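Minutes of the July meeting, Family Movie and Kids' TV Club

Hi all! I took the notes again, so blame me for anything I got wrong. We had 14 people in the room, which made for a squeeze on the couches.

We got going at 7:10. Last month's minutes were approved after I fixed the spelling of Brarnov (sorry, I'd left out the second r the whole way through).

Fall screening. We talked for ages about which cartoon to show. Luana Magalhães wants Jostance, the one with the singing lighthouse, and she brought the first two episodes on disc. I'd been pushing for Brarnov and the Night Ferry, but it runs long and the under-fives would be climbing the curtains by the end. Vote was 11 for Jostance, 2 for Brarnov, and one person who said they'd be happy with either. Jostance it is!

Room. The Ogundipe Hall can seat 200 and they'll let us have the projector too. We need to be out by 5:30 in the afternoon, so the show starts at 3. I'm going to call them about the blinds - last year the left side of the screen was washed out the whole time.
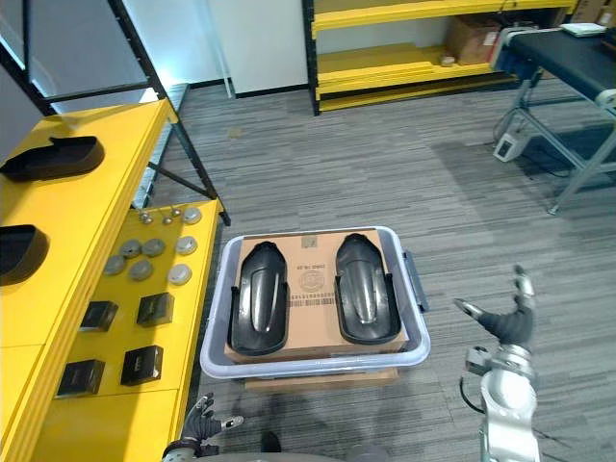
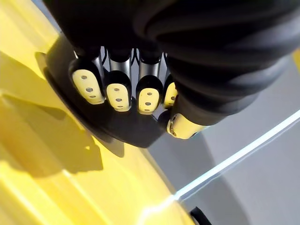
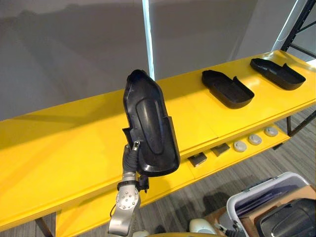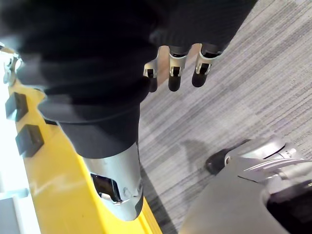

Snacks. Popcorn, apple slices, juice boxes. No nuts, same as always. Luana will ask the Zolier bakery if they'd do cookies shaped like lighthouses, and I said I'd pay for a test batch myself because I really want to see one.

DVD swap. The swap box is getting low on preschool stuff and overflowing with superhero movies. Please bring back anything your kids have outgrown, and check that the disc is in the case first (I took home an empty one and had a very sad four-year-old on my hands).

Other business. Somebody asked if we could do a sing-along night. People liked the idea, but we ran out of time, so it goes on the list for August.

We wrapped up at 8:40. To do before next time: me, hall and blinds. Luana, cookies and the rest of the Jostance discs.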